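Classroom Testers Wanted: End-of-Year Printables

Brostier makes worksheets for the last stretch of school, when everyone is watching the clock and some of them are nine. We need 15 teachers in Westulport to try our new memory-book pages in May. 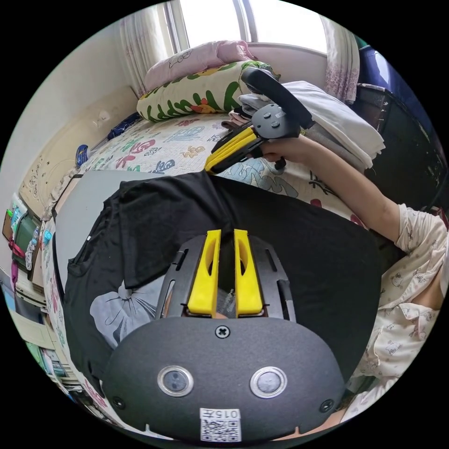

Yellow fingers, label 015.

You get 20 pages, an answer key for the maze (no judgment), and a gift card once your notes arrive. Grades 2 through 5, please. Kindergarten has already told us what it thinks, in glue. 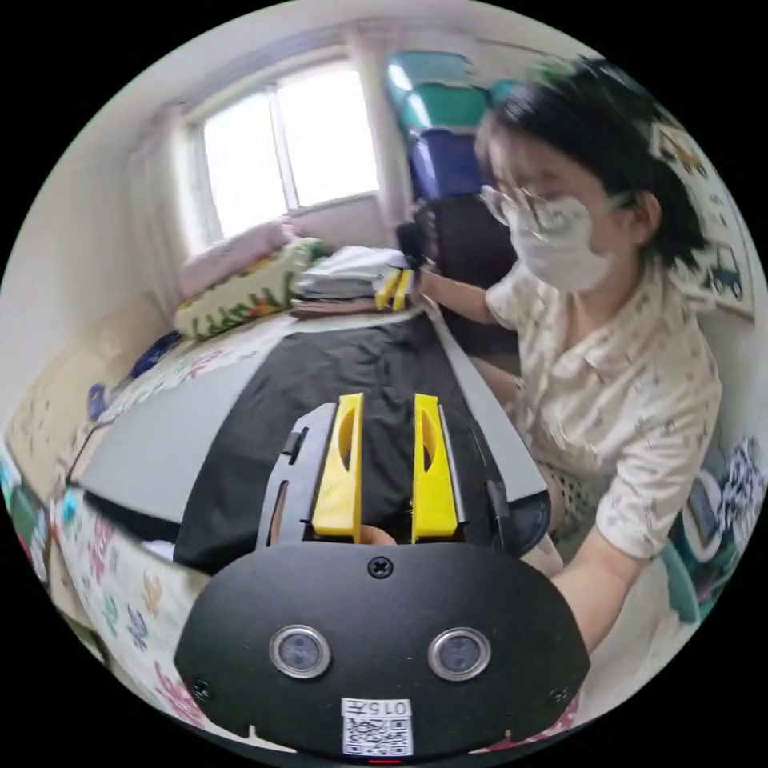
Two yellow fingers, side by side.

Notes can be short. "They finished in four minutes, now what" is useful feedback. Apply through the Liew page by Thu 26 March.
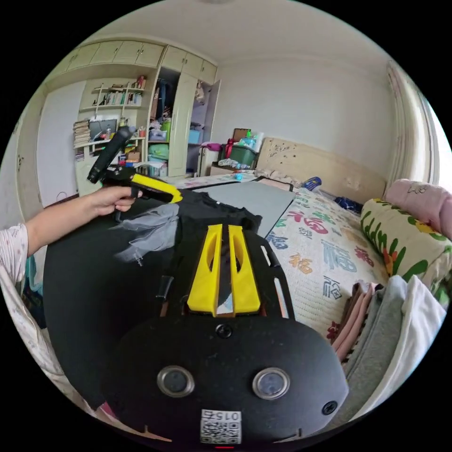 Cestel writes: I tested the last batch. Page 9 bought me a whole quiet afternoon, so please leave it alone. Is sixth grade really out?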